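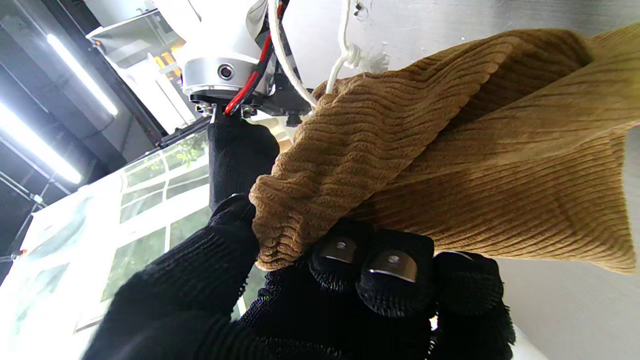 Mustard-brown rib, black knit glove

Folmont Knitters Forum > Site Help > Still getting the daily digest after turning it off??

Last updated: Aug 5, 2020

Print this thread | E-mail this thread

kheri_k
Okay, I give up. I switched off the daily digest in June, right after the site moved over to Fleder, and I am STILL getting it. Yesterday morning there were seven of them in my inbox, all the same except for the subject line. I've gone to Settings, then Notifications, unticked everything I could find and hit Save, and the page says "Preferences updated" in a cheery green bar. Next morning, more digests.

I don't want to leave the mailing list altogether because I do like the monthly pattern letter. I just want the daily thing gone! Has anyone managed this?

Kheri Kaijage

radu_d
Ugh, I had this. Try the link at the very bottom of the email, the tiny grey one. That goes to a different page from the one in Settings and it worked for me the same day.

Danylo P.
Careful with that grey link! If it's the one I'm thinking of it takes you off everything, including the pattern letter, and including event reminders. I clicked it in a fit of temper and then missed the sign-up for the Prellau weekend (still sour about that, the dyeing workshop looked wonderful).

radu_d
Mine gave me a choice. There was a drop-down with "This digest only" and "All mail from Folmont Knitters". Maybe you didn't see it on your phone?

Danylo P.
I was on my laptop, thanks, and there was no drop-down. One big button.

teo_pop
You might both be right. The digests that come out of Fleder have the drop-down. The ones still coming from the old system have the single button. Kheri, what does the sender line say on yours? If it's "Folmont Daily" it's Fleder. If it's "Folmont Knitters Members Mail" it's the old one and nothing you change in Settings is going to touch it, the two systems don't talk to each other.

kheri_k
Just looked and it's a mix! Most are Folmont Daily and a couple are the Members Mail one. So I have both, lucky me.

teo_pop
Do you have two accounts by any chance? Did you ever join with a different email?

kheri_k
...possibly. I signed up with my work address years ago and changed it when I left that job. But I changed it, I didn't make a new one. At least I don't think so. My old address forwards to my current one, if that matters.

iulianf
It matters a lot. That's your problem right there, I'd bet a skein on it. When they brought everyone across, anybody who'd changed their email got brought in under the old address and then again under the new one. You unticked the boxes on one account and the other one is happily carrying on.

Here's what I did:

1. Log out completely. Use the menu under your name, closing the tab isn't enough.
2. Go to the login page and click "Forgot password".
3. Put in your OLD address. If there's an account on it you'll get a reset email.
4. Set a new password and log in with the old address.
5. Go to My Account, then Notifications, then Digest frequency, and pick "Never". Don't just untick the box above it. The box is for replies to your own posts.
6. Click Save at the bottom of the page. There's one at the top as well and it only saves your profile picture. Don't ask me.

Then do step 5 again in your normal account.

radu_d
Or just delete the old account while you're in there? Seems silly to keep it limping along.

iulianf
Nooo don't delete it yet. Your saved patterns might be on it! I had 26 in my favourites and they were all on the old account, none on the new one. I'd have been gutted. Go to Library, then Saved, and have a look first.

radu_d
Couldn't you just save them again? It's a heart icon.

iulianf
You could if you remembered what they were, Radu. I certainly didn't. Some of mine were from the Kandpal colourwork series and half of those have been renamed.

Danylo P.
Agree with Iulian on this one. There's a "Request merge" form somewhere in the help pages and it moves everything across for you. Mine took almost 2 weeks but my favourites came over and so did my old posts. Project notes lost their line breaks, which made my sock notes read like one enormous shout, but the words were all there.

teo_pop
Merge form is under Help > Account > More than one login. Use the newer address as the one to keep. And do the digest bit first, otherwise you'll be getting them the whole time you wait.

kheri_k
Right! I did the reset with my old work address and there IS an account, with my name spelled wrong and a profile picture of a cat I no longer have. Digest frequency was set to Daily. It's now on Never in both. And Iulian, you were right about the patterns, there's a whole pile in there including the cardigan I thought they'd taken down.

Merge form sent. I'll post tomorrow if I get another digest.

iulianf
Which cardigan?

kheri_k
The shawl collar one with the deep ribbed cuffs. I'll message you the link.

Contact us | © Folmont Knitters | Back to top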